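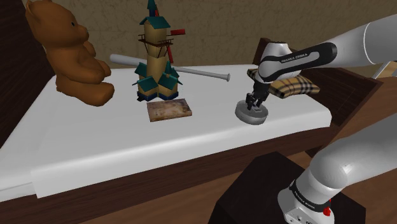
Ticket: Success rate in sim dropped after scene randomiser update
Project: Dustier (bedroom clear-up tasks)
Opened by: Dolores Greenberg
Status: fix merged, leaving open until the long run finishes

Hi all, me again. I've been rerunning the baseline for the ablation table and the numbers have gone funny. Same policy checkpoint, same seeds, same bedroom set, and out of 600 episodes I get 166 failures. Before the update it was in the low forties. I haven't touched the policy, I promise!

What I've checked so far:
- Rolled the renderer back one version. No change at all.
- Swapped the plaster wall texture for flat grey in case the vision side was getting confused. No change, and it looked horrible.
- Took the tall things off the bed (windmill, bear) so the arm had a clear run. Slightly better, but within what I'd call noise.
- Ran only the puck episodes. Terrible! Nearly all the failures live here.

So it's the flat stuff. The puck is the worst because there's so little side for the fingers to close on, and the picture tile isn't far behind. The bat and the cushion are fine, same as ever. When a puck episode fails, the gripper goes down to the right spot, the fingers close, the logged contact force jumps about like mad for a few steps and then the lift comes up with nothing in it.

Maksym, did anything change in the mattress contact settings when you merged the Sollix branch? I had a look through the diff but it's enormous and I gave up at lunch.

---

Reply from Maksym Kovalchuk

Hi Dolores, I think it might be me, sorry. The Sollix branch has a new collision mesh for the mattress. The old one was a plain box. The new one has 3000 faces so that things settle into the bedding a bit, and flat objects are now spawning slightly sunk into it. Could you print the height of the puck's underside against the mattress surface at step zero? If it's negative, that's our bug.

Also, which gripper closing threshold are you on? I left mine at the Partington value and I can't remember if that ever got into main.

---

Reply from Dolores Greenberg

It's negative! The puck starts 2 mm inside the mattress in every failed episode I opened. The solver is trying to shove it out just as the fingers arrive, so no wonder the forces look daft.

I'm on the Partington threshold too, so we can rule that out.

I put the box collider back for contacts and kept the nice mesh for the visuals only. Puck episodes went straight back up on a short run. I'd still like to keep the soft bedding somehow, as the whole point of the paper's second result is that grasping off a bed is harder than grasping off a table, and a rigid box rather undersells it. Could we keep your mesh but spawn everything a little higher and let it drop before the clock starts?

---

Reply from Maksym Kovalchuk

Yes, that should do it. I've added a settle phase to the reset, and the policy doesn't get its first observation until every object has stopped moving. Any scene where something is still inside the mattress gets thrown out and resampled. It's in main now, please pull.

One warning, the bat sometimes rolls while it's settling, so your old fixed layouts won't match to the millimetre.

---

Reply from Dolores Greenberg

Pulled, thank you! Short run looks healthy and the contact forces are nice and smooth. I've kicked off all 600 again on the Itadent machine with the new resets, and I'm rerunning the table-top baseline as well so both columns use the same code. The December numbers in the draft are marked as old, please don't quote them in the slides. I'll post the new table in this ticket when it's done.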